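Decanting, Storing and Using Up Bathroom Liquids

Posted by Na-rae Cha, 5 December 2022
Filed under: Bathroom, Storage

Most bathroom liquids are sold in containers sized for the store shelf. Moving them between bottles at home is simple work, but a few errors come up often enough to be worth listing.

Choosing a container

Wide-mouth bottles are easier to fill and clean. Narrow-neck bottles pour more slowly and are better for thin liquids such as toner or mouthwash. For shampoo and conditioner, use a neck at least as wide as your thumb. A 400 ml bottle suits most shower shelves. Larger sizes are heavy when full and tend to be dropped.

Glass is fine at the sink. Keep it out of the shower.

Cleaning before refilling

Do not top up a bottle that still has old product in it. Empty it, rinse with warm water until no foam forms, then fill halfway with warm water and a drop of dish soap. Shake, drain, and rinse again. Stand it upside down on a rack overnight with the cap off. Water left in the bottom thins the new product and weakens the preservative, and the bottle may start to smell within weeks.

Pump heads need separate cleaning. Pump clean warm water through until it runs clear, then pump air until nothing comes out. The dip tube dries slowly. I leave mine two days.

Flip-top caps

Residue collects in two places: around the spout and in the groove at the hinge. Unscrew or pull off the whole cap and soak it in warm water with a little white vinegar. Ten minutes is enough for soap film. For hard-water scale, leave it an hour. Work the groove with an old toothbrush, using short strokes along the line of the hinge. Do not force the lid back past its normal stop, as the thin plastic strip will turn white and then split.

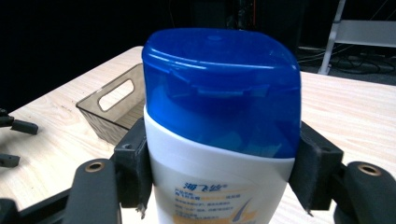
Shampoo bottle with a blue flip-top cap. The seam on the front is where the lid meets the base.

If the spout is blocked, clear it from the inside with a toothpick. Pushing from the outside packs the plug tighter.

A cap that no longer snaps shut usually has dried product on the sealing ring. Clean it before deciding that it is worn out.

Getting the last of it out

Store the bottle upside down overnight in a mug. For thick conditioner, add one teaspoon of warm water, close the cap, and shake. Use the thinned product the same day.

Labels

Masking tape fails in steam. I have tried the Plasel clear labels and the Gounder vinyl ones. The Plasel labels lifted at the corners in May, after one winter in the shower. The Gounder labels have held, but they leave glue behind. Cooking oil on a cotton pad removes it; wash with dish soap afterward.

Write the product name and the date of filling. Copy down any warnings from the original package as well, or photograph the back of it before it goes in the recycling.

Shelf placement

Put heavy bottles on the lowest shelf. Suction racks should go on smooth tile only, pressed on when the tile is dry. Wipe the tile with rubbing alcohol first and wait for it to evaporate. Mine is a Zondadov corner rack, and I reset the cups every 90 days whether or not they look loose.

Leave a finger's width between bottles. Bottles pushed together hold water at the base and leave rings on the shelf.

Next: cleaning slow shower drains without chemicals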